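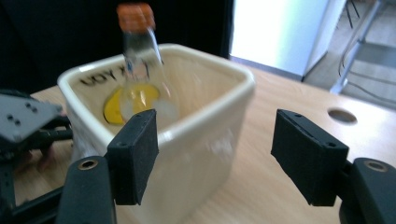
Solange Fagundes has tried three sets of fingers on the same gripper since June, and she keeps coming back to the flat pads.

The test at Lusell is simple. A clear glass bottle with an orange cap goes into a white ceramic container, then comes out again. Glass is slippery, and glazed ceramic chips if a finger hits the rim. The curved fingers from Biltero held the bottle well but needed too much room beside it. The flat ones fit where the curved ones didn't.

Over 993 runs, the flat pads finished 900 without a drop or a bump. The curved set managed 669.

Benedito Damasceno, who writes the control code, is less sure. He thinks a slower close would help the curved set – and he wants the runs repeated with the Mamley controller before anyone orders parts. Fagundes has agreed to start next month.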